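Is a two-armed robot worth budgeting for if the job is putting office supplies away?
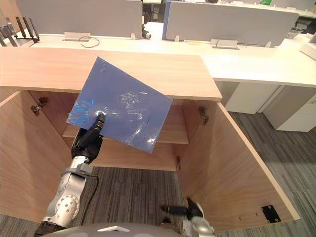

Asked in: Workplace equipment and planning

I look after stores and furniture for a mid-sized office over three floors, and I have been asked to put a figure against "automation" in next year's plan. The figure is due in December. I didn't ask for this and I'm not convinced by it, so I'd like to hear from people who have spent real money.

The job is dull. Stationery, film-wrapped boards and folders, spare cables and so on arrive downstairs and have to end up in low cupboards near the desks. Double doors, one shelf in the middle, carpet underneath. A person does it in the gaps between other things. The proposal is that a two-armed machine on a mobile base does it overnight, opening the doors, putting the stock on the shelf and shutting up again.

We have two quotes. Galau want to sell us the machine outright with a service plan. Gurnuren want to rent us one at 2,402 a month, hands included, with a minimum term of a year. Both sent very nice brochures. Neither brochure has the word "carpet" in it.

What I'd like to know:

Is either route sensible for one building? What gets left out of the quote? And is there a fair way to test the thing before I sign, given that every demonstration I've been offered is at their place, with their cupboard?

One more bit of background. Our cupboards are wood-grain ones with ordinary metal hinges and a catch low down on the door. They are not all the same age and some of the doors have dropped a bit. The stock is mostly in shiny film. I mention it as the Galau rep went a bit quiet when I did.

Answer 1 (marked as helpful by the asker)

We rented one for a year at our Elladbridge office, so I can give you one side of it. I would not do it again for cupboards. I might for something else.

Start with the rent. 2,402 a month sounds like a part-time wage, and I expect that's how it is being sold to your managers. Ask what is in it. Ours left out delivery, the site survey, the insurance and the time of whoever stands next to it for the first couple of months. That last one is the big one and it won't be in anybody's quote, as it's your own staff. Write down their hours from the first morning. We didn't, and when we were asked at the end whether it had saved anything we had no way of answering.

Things I'd get in writing before anything else:

Replacement fingers. The hands are what gets knocked, caught in doors and pinched on shelf edges. We paid 1,454 for one replacement hand and waited weeks for it. Ask if a spare can live on site, and who is allowed to fit it.

Film. Clear shiny wrapping is a pest. It crinkles and throws the light back, and it slides. Ours would get a finger under a wrapped board and then tip it up at an angle half over the top of the cabinet while it decided what to do. Sometimes the board went in. If your supplier can send the stock in plain card sleeves, price that up, it may be cheaper than the cleverer camera they will try to sell you.

Doors. A low double-door cupboard is harder than it looks in a brochure. Both doors swing out into the space where the machine wants to stand. It has to open them, back off, come forward again between them and reach down and in without catching either one. If your aisles are narrow, measure with both doors fully open AND the base in front, turning circle included. We lost a whole row of cupboards from the plan this way, after signing.

Dropped doors. Get the hinges adjusted first. That's a screwdriver and an afternoon. Don't let anyone charge you for "adapting to site conditions" when the condition is a loose hinge.

Cables. Ours had a cable along the outside of each arm. Ask the supplier to show you where the cable goes when the arm is right inside a cupboard.

On testing, don't accept their cupboard. Make them come to yours, with your stock, in your film, on your carpet. Pick the worst cupboard you've got. Give it a full box of stock and leave them to it. Keep a tally on paper with a column for "somebody helped", and count it as help if anybody so much as nudges a door. Our supplier's report said 93 per cent success. Our tally was a good deal lower, and the difference was nearly all nudges.

Happy to be told others have had it better.

Reply from the asker

Thank you, very useful. I hadn't thought of the turning circle at all. Gurnuren have now said a trial on our site is "possible in principle", for a fee.

Reply from Answer 1

Ask for the fee to come off the first month if you go ahead. If they won't have that, I'd draw my own conclusions.

Answer 2

You are looking at this the wrong way round. Prices only go down. Buy now and you'll be ahead of everyone else when the software catches up. We have a Mughal one on order and the sales people have been excellent. It will be able to do cupboards, post, plants, the lot. I wouldn't get hung up on hinges.

Comment on Answer 2

If prices only go down, isn't that a reason to wait? And has yours been delivered?

Comment on Answer 2

Not yet, spring.

Answer 3

I do budgets for several sites and have no strong view on robots, so take this as a spreadsheet answer.

Don't put one number in the plan. Put in a trial line and a purchase line, and mark the purchase line as depending on the trial. That way nobody can say you refused, and nobody has committed the money either. If your finance people insist on one number, give them the trial only.

For the outright purchase, ask Galau three dull things. How long do they promise software updates for? What does the service plan cost in year three, as opposed to year one? Will they buy it back, and for how much? If the buy-back answer is vague, treat the resale value as nil. I've seen plans where the resale figure was the only thing making the sums work, and it had come from the seller.

For the rental, look at the break clause. A year's minimum is normal enough, but check whether the year starts on delivery or on "acceptance", and who gets to say it has been accepted. Check whether it rolls over by itself as well. Put the notice date in your calendar the day you sign.

Then cost the boring alternative properly and set it next to the other two. Open shelving on castors, loaded downstairs and wheeled up, would take the doors out of it altogether. So would taking the doors off the cupboards you have — if nobody minds how it looks. I'd want to know what that costs before spending anything on a machine whose main difficulty is the doors.

Also, somebody has to be named as responsible for it overnight. If it stops with an arm in a cupboard at 2am, does it wait for morning or ring someone? Whoever it rings will want paying.

Reply from the asker

The castors idea has gone in as option one. I've put the trial in as a separate line and left the purchase blank for now. Facilities say the doors can come off but they want to keep the hinges.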